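3 Datenerhebung

3.1 Aufbau und Material

Sämtliche Beispiele für das Lernverfahren wurden am Standort Flistholm aufgezeichnet. Der Arm arbeitet an einem Tisch, der mit einem dunkelgrünen Tuch bespannt ist. Das Tuch dämpft Reflexionen und verhindert, dass leichte Gefäße bei seitlicher Berührung wegrutschen. Als Objekte dienen Schüsseln und Becher aus Kunststoff in kräftigen Farben, darunter mehrere Stücke, die sich bei gleicher Farbe nur in Form oder Größe unterscheiden. Diese Überschneidung ist beabsichtigt: Eine Anweisung wie »die grüne Schüssel« soll ohne Größenangabe mehrdeutig bleiben können, damit das Modell die Zusatzangabe auswerten muss.

Zu Beginn jeder Episode stehen die Gefäße einzeln und ungestapelt auf dem Tuch. Die Anordnung wird von Hand hergestellt. Vorgegeben ist nur, dass alle Objekte im Greifbereich liegen und mindestens zwei Becher so dicht beieinander stehen, dass sich ihre Ränder in der Seitenansicht überdecken. Solche Paare sind für die Annäherung schwierig, weil der Greifer zwischen zwei Wände geführt werden muss und eine kleine Abweichung das falsche Gefäß trifft.

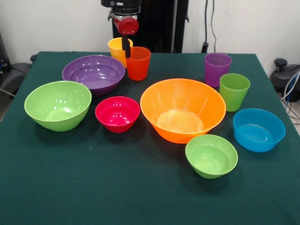 Die Steuerung erfolgt durch Teleoperation. Eine Bedienperson führt den Arm über ein Handgerät, die Gelenkwinkel und der Greiferzustand werden zusammen mit den Bildströmen gespeichert. Wir verwenden 2 Ansichten, eine feste am Arbeitsplatz und eine erhöhte, die den Tisch von der Seite des Arms aus erfasst. Die Zuordnung der Zeitstempel übernimmt das Aufnahmewerkzeug Gkikas, das auch schon für den Datensatz Stodthorpe eingesetzt wurde. Gegenüber der dort verwendeten Fassung wurde lediglich die Pufferung der Bilddaten geändert.

3.2 Ablauf der Episoden

Eine Episode beginnt mit der Anzeige der Anweisung und endet, sobald die Bedienperson den Arm in die Ruhelage zurückgeführt hat. Umgestoßene Becher führen nicht zum Abbruch. In einer Voruntersuchung hatten wir solche Episoden verworfen; das darauf trainierte Modell fuhr nach dem ersten Fehlkontakt unverändert weiter und fand nicht mehr zum Zielobjekt zurück. Im Hauptdatensatz bleiben diese Verläufe deshalb enthalten, einschließlich der anschließenden Korrekturbewegung. Ausgeschlossen werden nur Aufnahmen, bei denen ein Gefäß vom Tisch gefallen oder ein Bildstrom ausgefallen ist.

Liegende Becher erfordern eine andere Greifrichtung als stehende. Der Rand ist dann seitlich zugänglich, die Höhe über dem Tuch dagegen gering, und der Finger muss flacher angesetzt werden. Die Bedienpersonen erhielten hierfür keine feste Strategie. Entsprechend streuen die Annäherungswinkel in diesem Teil der Daten stärker als bei aufrechten Gefäßen. 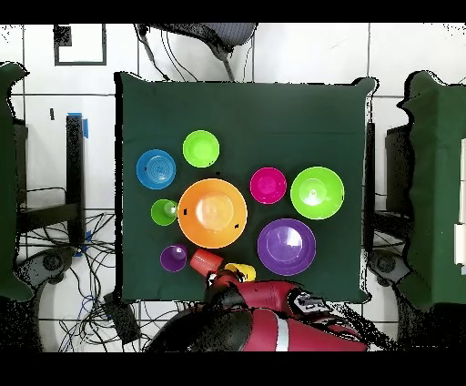

Abb. 1: Erhöhte Ansicht des Arbeitsplatzes. Der Greifer befindet sich zwischen dem gekippten rotorangen und dem gelben Becher.

3.3 Umfang und Annotation

Insgesamt wurden 585 Episoden aufgenommen. Davon bilden 300 den Trainingsteil für die Einzelgriffe, die übrigen verteilen sich auf Umsetzaufgaben und den Testteil. An der Aufnahme waren 8 Bedienpersonen beteiligt. Die Aufteilung erfolgte nach Sitzungen, sodass Episoden mit derselben Ausgangsanordnung nicht zugleich im Trainings- und im Testteil vorkommen.

Jede Episode trägt eine Textanweisung, eine Angabe zum Zielobjekt und eine Markierung für Fehlkontakte. Die Markierung wurde nachträglich anhand der festen Ansicht gesetzt. War der Kontakt dort durch den Arm verdeckt, wurde die erhöhte Ansicht herangezogen. Blieb der Fall auch dann unklar, erhielt die Episode den Wert »unbestimmt« und geht in die Auswertung in Abschnitt 5 nicht ein. Das Dateiformat entspricht dem von Flastcombe, ergänzt um ein Feld für die Lage des Zielobjekts (stehend oder liegend).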